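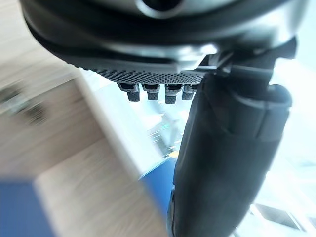
4.2 Retention of reporters' notes

The second part of the study concerns the keeping of notes, recordings and letters after publication. Press laws in both districts protect a journalist's sources but say little about the material in which those sources are named. A newsroom that loses a notebook may be unable to defend a story in court. A newsroom that keeps every notebook may hold more than it can protect if a search order is served. The retention rules of the two titles were therefore compared with what their staff did in practice.

The Skasham title has a written rule. Notes are kept for two years from the date of publication, or until the close of any legal claim, whichever is later. The Jikar title has no written rule, and its reporters keep or destroy notes as they see fit. Access to both collections was agreed with the editors on the condition that no page naming a source would be copied. Vestergaard recorded the outer details of each item (date, desk, type of material) and El Idrissi checked a share of the entries against the published pages. Entries were made in Osevel, with a separate field for items whose date was uncertain.

The combined list holds nearly 3,000 items. Of these, 1,443 carry a date in the reporter's own hand, and 866 of the dated items could be matched to a published article. Unmatched items were not treated as unpublished work, as many stories in both titles appear without a byline and a single notebook may cover several weeks. Loose sheets were entered one by one where they had no cover or clip to group them.

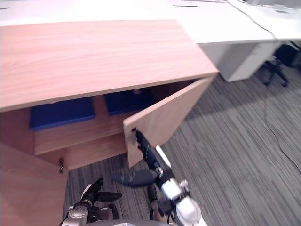 Storage practice differed more widely than the retention rules would suggest. At the Skasham title, access was limited by the rule to the reporter, the desk editor and the legal adviser, but the rule did not say how that limit should be kept. In interviews, staff tended to describe safe storage in terms of the building and seldom in terms of the container. The distinction matters in a search. With boxes on an open shelf, such as the two dark blue ones inside the wooden cabinet in Figure 2, the cabinet doors form the outer limit of access, and once they are swung open the boxes can be reached directly. We coded this type of arrangement as "single barrier". Where the box had a lock of its own, the arrangement was coded as "double barrier", whether or not the room was also locked.

Digital notes were coded on the same scale. A file on a shared drive with one password was treated as single barrier, and an encrypted file on a drive with its own password as double barrier. Voice recordings held only on a reporter's telephone caused some difficulty, as the screen lock protects the device and every file on it at once. They were entered as single barrier unless the recording application asked for a further code.

Two limits should be noted. The coding takes no account of the number of people who hold a key or password, which neither title was able to state with confidence. It also rests on the position at the time of listing, and the Tawfik press code, under which both titles work, was due for revision in December. The effect of that revision on legal claims already open is taken up in Section 4.3.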